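Left hand faulted again this morning, on the plug insertion task. Same code as at Serneneck last month: thumb current over limit, then a hold, then nothing until the controller is restarted. I had the limit set low on purpose, so the stop itself is correct behavior. What is wrong is the hold. On a thumb fault the hand is supposed to open to a safe width within 200 ms and stay there. It stayed closed on the plug, and the right hand, which had no fault of its own, kept pressing on the strip until I hit the stop.

The strip is not connected to anything and will stay that way. Tirta Kusuma wanted a live strip for the demonstration. I said no in writing.

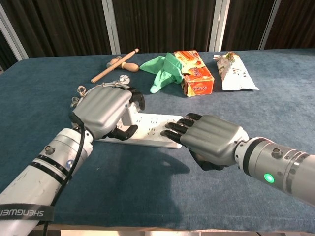
**Bovport, February**

Went through the logs after lunch. The fault was raised on the left hand controller and written to its own buffer. The arm supervisor never received it. The message went out three times and was dropped three times, because the bus was busy with tactile data from both hands. The supervisor therefore saw a healthy left arm that was slow to reach its target, and it waited. The right arm was waiting on the left. Neither one was going to give up first.

Mulugeta Tufa thinks the answer is to lower the tactile rate to 100 Hz. That would clear the bus, and I will do it tonight, but it does not fix the design. A fault message should not share a queue with fingertip readings. The Halim controller has a separate fault line for this. Ours was left unwired when the wrist was rebuilt, and the drawing still shows it as connected. I have marked up the drawing.

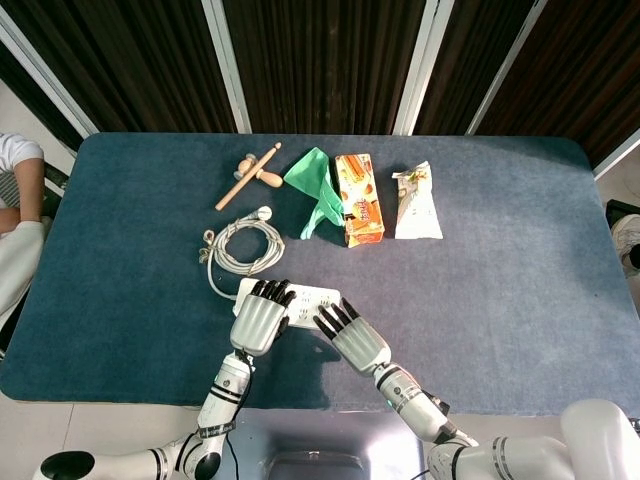
The second point is the release. Even with the message lost, the hand should have opened without help from the supervisor. I read the firmware settings and found the local release disabled. The change log gives no name and no reason. My guess is that someone was tired of dropped parts during the grasp tests at Urnport and turned it off, then copied the settings over to this unit. Re-enabled and saved.

Ran the fault by hand with the grip empty, 3 times. It opened each time. I have not repeated it with a plug in the grip and will not until the fault line is in – the wire is here, the connector is not.

Rule until then: one person stays on the stop button for any two-handed run, and that person does not also run the laptop. Mulugeta agreed. Tirta asked whether this moves the demonstration. It does.

Power off at 1725. Report half written. Connector to be ordered in the morning.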